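Our Winter Quarter at the Brorcombe Community Room: A Progress Report to the Bilby Fund

By Mercy Athumani
January
4 min read
12 shares | 3 comments

Dear friends at the Bilby Fund,

I meant to keep this to one page, as Bushra Jafri kindly asked me to last time, and I can already tell that I won't manage it. There is simply a lot to tell you! The room has been open every weekday afternoon this quarter, the heating has behaved itself, and we finally have a proper routine for the gift parcels that go out to older neighbors who can't easily get to us.

Your grant paid for 106 parcels this quarter. Each one has a box, a notebook, a little something to eat and something to drink, and a handwritten card from one of the after-school children. Laiba Sial has taken charge of the packing, and she runs it from two in the afternoon until the last box is tied, which on one memorable evening was well after seven. She likes to get everything out on the table before anyone starts filling a box, so that whoever is helping can see what there is and pick up where the last person left off.

The drinks took more thought than I would have guessed. We began the quarter with cartons, and quite a few people told us (very politely) that they couldn't get them open. So we changed over to plastic bottles with a ridged screw cap, which most hands can get a grip on, and which can be closed again and saved for later.

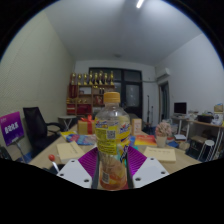
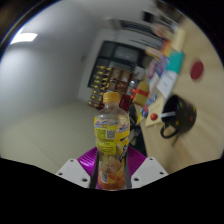 Shoaib Talpur, who drives the parcels out for us, asked people on his route how they were getting along with the change. The answer was mostly good. A few would still like something smaller, and one gentleman would prefer coffee, and I have promised to look into both, though I suspect the coffee will have to wait until spring.

Now, the money. We have spent 3398 dollars of the grant so far, and 716 of that went on drinks and snacks. That is a bit more than I put in the plan, and the difference comes from the switch to bottles partway through. We made most of it up on ribbon and boxes, where Bereket Tesfamariam found us a much better price by ordering for the whole year at once. The boxes are now stacked in the back closet up to my shoulder, so please don't open that door quickly if you come to visit.

Not everything went to plan. The sign-up sheet for new households was slow to fill, and we ended the quarter with 40 new names when I had hoped for more. I think the form was too long. Laiba has cut it down to a single side, in bigger print, and we'll start using it at the beginning of next month.

For the next quarter we would like to keep the same parcel, add a large-print puzzle sheet, and open the packing table to families one evening a month. I will send the receipts separately, in date order this time, with the two missing ones from the fall included.

With warm thanks from all of us,
Mercy

3 comments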